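3.2 Drinking vessels

The vessels came from households in Soswood and Gellidlow, where we asked people to lend the cups they used at home. Of the 100 items lent, 74 had a handle. We sorted them first by material and then by handle, leaving size for later, as owners often used one cup for several kinds of drink.

Materials were mixed in most homes. Plastic cups were kept in the same cupboard as ceramic mugs, and glass was often stored apart – usually on a higher shelf. Figure 3 shows one vessel of each material: a dark ceramic mug, a blue plastic cup and a clear glass cup.

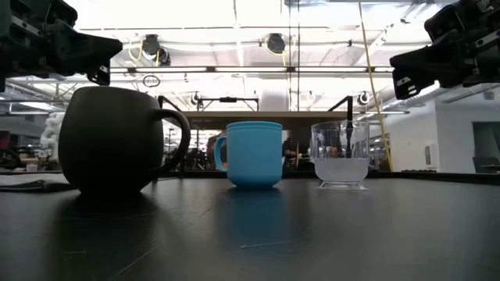 Figure 3. Ceramic, plastic and glass vessels. The mug and the plastic cup have their handles turned toward each other.

3.3 Sorting by owners

Owners were asked to group their own cups before seeing our groups. Mirjam Hoekstra ran the sessions in Soswood and Ertuğrul Akyol those in Gellidlow. In 48 cases the owner put a cup with others used at the same time of day – breakfast cups, for instance – and paid no attention to material. These groupings are compared with ours in Section 4.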